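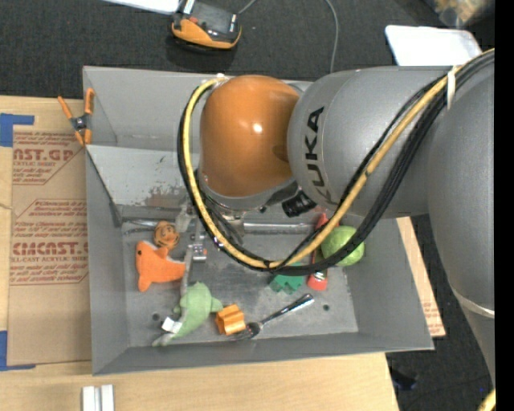

What goes in the bin at the end of a shift? Toys, and any kitchen things that came up from the lower store with them.

That was the whole of page 12 in the Juneck handbook, and the new clerk had read it twice before she signed.

2 min read

The bin was grey metal with sloping sides. Two small holes in the floor let grit through — in October, mostly sand. She wrote the stock as she found it: sea animal, orange, plush. Head, tiger, round. Animal, green, plush, label at side. Block, orange, ridged.

Form 38 had a column for owner. Bodari had left it blank since the flood, and Ambaye, which bought Bodari, had kept the practice. Unclaimed items were held for 62 days and then released.

She reached the green one and stopped. Her brother had slept with one like it, tail in his fist, in the back room at Gredunix. The label told her nothing she could use.

She put a dash in the column, then went over it until the paper tore — the form did not allow for corrections. She took a clean sheet and started again at the sea animal.

Print this page
E-mail this story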